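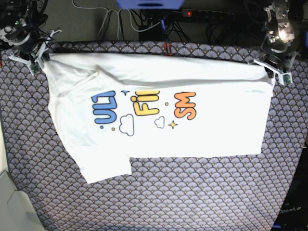
White T-shirt on a fan-print mat.

Kandora bonus FAQ

Is the welcome bonus free money?
No. You get up to 1,193 free credits, and you can't withdraw any of them until you've played them through 5 times. Read that twice before you sign up.

Does Kandora pay out more on Sunday?
So the banner claims. I've seen no numbers to back it up - and I did ask.

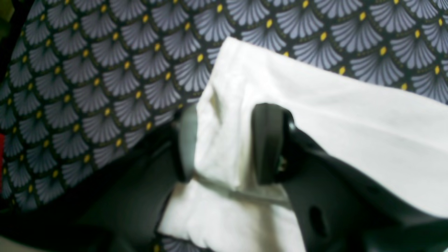 The banner also leaves out that the Sunday offer covers only two slots, Dirkov and Malý.

How long do withdrawals take?
Three days, supposedly.
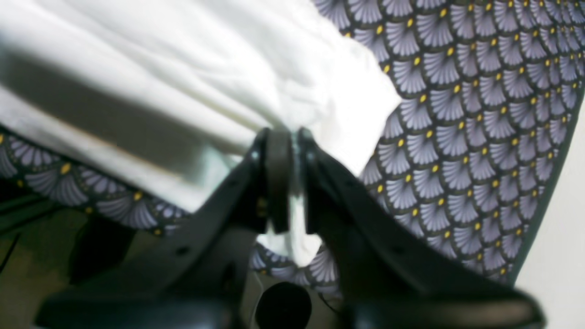 Gilang Setiawan writes that his took longer, and that support blamed his bank. Make of that what you will.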